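Community > Household and Moving > Sending parcels

Cheapest way to post many old books from Bristdale?

Plotell
I have to send the books of my late aunt to my cousin, who lives in another part of the country. We counted them in September and there are 667, most of them hardcovers. The first company wanted a price for each parcel and it became very expensive. Is it better to use big boxes or small ones? Also I am afraid for the corners, some books are quite old. I have no car.

Workneh
I did the same when I moved, with fewer books. Please do not take big boxes. A big box full of books cannot be lifted by one person and the bottom opens on the stairs. I used small strong boxes and put tape in a cross under each one, two times.

Heavy books go at the bottom, lying flat. If you must stand a book, stand it on its lower edge like on a shelf, never on the side where the pages open, or the pages will pull out of the cover with time. Do not put newspaper directly on light cloth covers, the ink goes off on them. Plain white paper is good.

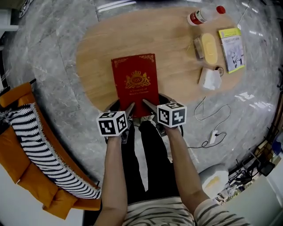
For the corners I folded a piece of thin card over each one and held it with a paper band around the book. It is slow work, so I did it only for the books I cared for. The others travelled with paper between them and I found 4 with damage, all from the same box, which I had not filled to the top. An empty space in the box is the real danger.

About price, ask for a pallet. You pay one time for the whole pallet and the driver collects it from your door, but it must stay on the ground floor.

Kulix
just sell them and let your cousin buy what he wants to read

Bristdale reader
I agree with the pallet, but ask first if your street is wide enough for the lorry, mine was not and I paid 100 extra for a smaller one. Write a number on every box and keep a list of what is inside. I wrote it on two sides, so I could read it also when the boxes were stacked. I still have 5 of them closed in the hall.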